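4.2 桌面杂乱与工作表现:现有证据能说明什么

桌面杂乱会拖累注意力,这一说法在办公环境研究里流传甚广,引用者多,回头核对原始数据的人少。 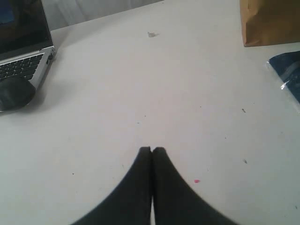 我们在重读这批文献时,首先遇到的麻烦是“杂乱”一词没有稳定的含义。有的作者指物品数量,有的指物品之间缺乏秩序,还有的干脆让受访者自己打分,然后把主观评分当作环境变量放进回归模型。三种做法得到的结果被后来的综述并排列入同一张表格,读者很容易以为它们测的是同一件事。

Sezer 的早期工作是少数试图给出操作性定义的研究。Yiğit Sezer 在 Jurkcombe 一处办公楼收集了546份员工问卷,并由两名编码员对工位照片独立评分。这项研究常被当作“杂乱损害专注”的直接证据,可是细看其附录,编码员之间的一致性只在极端样本上令人满意:堆满文件的桌子和几乎什么都不放的桌子,谁来看都不会弄错。处在中间的大多数工位,两人的评分时常相差一个等级以上,作者的处理办法是取平均。取平均当然省事,但平均之后的分数究竟代表什么,文中没有交代。

后来的 Gurkgate 清单想绕开这个问题,把桌面物品按“与工作有关”和“与工作无关”分为两类,以后者所占比例作为杂乱指数。这个办法看上去客观得多,实际操作起来,麻烦只是换了个地方。以图1中的白色桌面为例,银色笔记本电脑归入前一类不会有争议,棕色纸袋和蓝色塑料包装该归到哪里,清单的使用说明给不出答案。纸袋可以装午饭,也可以装样品;包装可以是零食,也可以是耗材。编码员若不询问使用者,就只能凭外观猜测;若去询问,清单所标榜的“无需打扰受访者”便不成立。我们认为,凡是以该指数为自变量的结论,都应当连同归类规则一起报告,而目前能做到这一点的论文很少。

第二个问题出在因变量上。多数研究以自评专注度衡量工作表现,少数使用校对任务或数字广度任务。自评的毛病众所周知:一个嫌自己桌子乱的人,多半也会说自己最近心神不宁,这两个回答可能同出于当天的心情。Usmani 课题组的问卷里,杂乱评分与专注评分甚至排在同一页上,前后只隔一道题。在这种安排下得到显著相关,我们并不惊讶,倒是得不到相关才值得写一篇文章。

客观任务的结果则要暗淡许多。Brekalero 的实验让50名参与者先后在整理过的和未经整理的工位上完成校对任务,两种条件下的错误数没有显著差异,完成时间略有不同,方向却与假设相反。作者在讨论部分将其解释为“补偿性努力”,即人在杂乱环境中会更加用力,从而掩盖了环境的不利影响。这种解释无法排除,同样也无法检验:成绩变差说明杂乱有害,成绩不变说明参与者付出了额外努力,成绩变好则说明努力过了头。如果一个理论能容纳全部三种结果,实验就没有必要做了。原文既未测量主观负荷,也未记录任何生理指标,“补偿”一说只能看作事后的猜想。

还应当注意实验所用的时间。前述校对任务每轮持续40分钟,参与者事先知道自己很快就会离开这张桌子。真实办公中的人面对的是自己的东西,放了几个星期甚至几年,早已视而不见。用陌生人布置的杂物去模拟一个人自己积累的杂物,外部效度如何,文献里几乎没有讨论。习惯化在视觉搜索研究中是老话题,办公环境研究的作者却很少引用它,原因我们不清楚,也许只是两个领域读的期刊不一样。

第三,因果方向悬而未决。任务繁重的时候,人往往顾不上收拾桌子,也更容易觉得疲惫和分心。工作负荷因此可能同时影响两端,而我们检索到的横断面研究中,只有一部分控制了负荷,控制的方式通常是一道单项题目:“您最近忙吗?”以这样粗糙的指标作为协变量,残余混淆几乎是必然的。本文纳入的13项研究里没有一项采用随机分配并追踪超过一个月的设计。缺少这样的证据,便谈不上“改善桌面环境可以提高效率”,至多只能说二者在若干样本中同时出现。

可能有读者认为以上批评过于苛刻:保持桌面整洁成本低廉,即便证据薄弱,推行一下也无妨。我们不同意。若干机构已据此制定了下班清桌制度,员工每天需要花时间收纳物品,第二天再重新摊开。被收起来的材料里有一部分起着提醒作用,半摊开的草稿、压在键盘下的便条,对使用者而言就是任务进度的记录。关于个人文件管理的访谈研究反复提到过这种用途,而在杂乱指数的计算中,它们一律被算作扣分项。清桌的代价由谁承担、有多大,现有研究既没有测量,也很少提及。说它没有成本,同说它有收益一样,缺乏依据。

也有必要说明我们没有主张什么。我们没有证据表明杂乱无害。在桌面确实妨碍取放物品、影响安全或涉及保密文件的场合,整理的理由十分充分,无须借助注意力理论。个体差异也可能相当大,对视觉干扰特别敏感的人或许真能从清空的桌面中获益,只是现有样本大多没有按这一特征分层,合并后的平均效应对他们说明不了多少。Sezer 的原始数据若能公开,至少可以按编码员分歧的大小重新分析一次,看看相关是否主要由两端的样本撑起来。我们曾于三月去信索取,截至定稿时未收到回复。

基于上述考虑,我们在下一节的合并分析中只保留报告了归类规则或编码一致性的研究,并将自评结果与任务结果分开处理。这样做会使可用的样本明显减少,置信区间随之变宽。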